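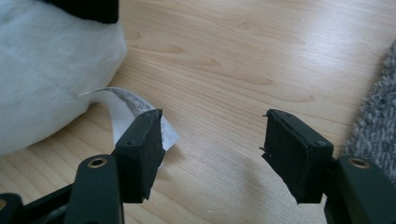 **How many recordings does it take before the system learns a task?**

It depends on the task, and the number is usually larger than people expect. For a simple pick and place with one object, we start seeing useful behaviour at a few hundred. For anything with two hands or a soft object, we plan for more than a thousand and then look at where the model fails before deciding what to record next.

The question came from a reader in the Hosoda office after the last issue, and it's a good place to start this update on the soft objects set.

## Where the set stands

The soft objects set now holds 1220 accepted recordings. A further 341 were rejected at review and are kept in a separate folder. Please don't delete them. Bình Đoàn is using them to test the automatic checks, and he would like more of them if anything.

The set is part of the Mimdale project, which covers handling things that bend, squash or fold. Towels and cloth bags were recorded first. Stuffed toys came next and are still being recorded. Trí Kiều has asked for string and rope to be added, but that won't start until July at the earliest.

For new readers: people do the task themselves with a gripper in the hand, and the recording is used to teach the robot arms at Trirwood. No arm is needed in the room while recording, so a session can be set up on an ordinary table and packed away afterwards. The drawback is that a person will happily do things that an arm can't, such as lean round the table or twist the wrist past the limit of the joint. A lot of the guidance in the recording notes comes down to that.

## Two-handed work with the toys

Most of the recent sessions have been two-handed. One gripper takes one end of the toy, the other takes the other end, and the toy is lifted or turned between them. It sounds easy. The trouble is that a stuffed toy changes shape as soon as it is squeezed, and the place where the second gripper was going to land has moved by the time it gets there.

The panda has been the most useful of the toys so far. The head is round and the fur changes between black and white, so the reviewers can tell quickly which way up it has ended up. With both jaws closed it can be held out level above the table, and this is the pose we now ask for in the middle of every lift.
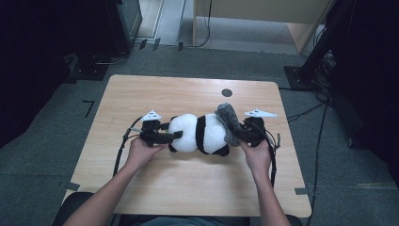

## Changes to the recording notes

Shanti Sandhu has gone through the notes and made the following changes. They apply to all soft object sessions from Mar 31, 2026.

- Hold the middle pose for a full two seconds. Shorter holds were being cut out by the software as part of the movement.
- Close one gripper first and then the other. Either hand may go first, but mix it up over a session.
- Start with the toy in a different position each time. Turning it a little on the same spot doesn't count as a new position.
- If the toy slips, carry on and try to get it back. Mark the recording as "recovered". Only stop if it goes on the floor.
- Floor recordings are their own task, with their own code in the log. Do not mix them with table recordings in one batch.
- Check the pads before you begin. Write worn or torn padding in the log, with the side it is on, even if the grip still feels fine.

The point about slips is the biggest change. Until now we have thrown slips away, and the model had hardly seen any. When it dropped a toy at Trirwood it simply carried on with the rest of the movement, with nothing in its jaws. Uyên Ninh tried training on a small batch of 56 recovered slips added to the main set. The arms went back for the toy more often than before, though they were still slow about it. She wants a larger batch before saying anything firmer.

## What gets rejected

The most common reason for rejection is still speed. People get quicker as a session goes on, and by the last part of the hour the movements are too fast for the arms to copy. Taking a break helps more than being told to slow down. We have stopped booking sessions longer than an hour for this reason.

The second is markers hidden from view. The markers on top of the grippers have to stay visible to the tracking, and with two grippers working close together it is easy to cover one with a forearm. Keep the elbows out and low.

The third is the late start, where the person has already begun to move before the recording is running. Wait for the tone.

There were also 42 recordings rejected for a wrong task code. These can be put right by hand, and Nhi Võ is working through them. They should be back in the accepted folder by the next issue, so expect the totals to change a little.

## Still to decide

We have not settled whether each toy should have its own task code or whether all toys should share one. Trí is in favour of one shared code with the toy written in the notes field. Bình would like separate codes, as his checks can't read the notes field. If you record or review, send your view to either of them.

We are also short of large toys. Grultach has offered to lend some from its office, and Nhi will label them when they arrive. Anything with loose beads or glued-on eyes has to stay out of the set, so please don't bring those in.

Session times for the next block are in the shared calendar. Two people are needed for each one, one to record and one to reset the toy and keep the log. Put your name against both roles if you can do either.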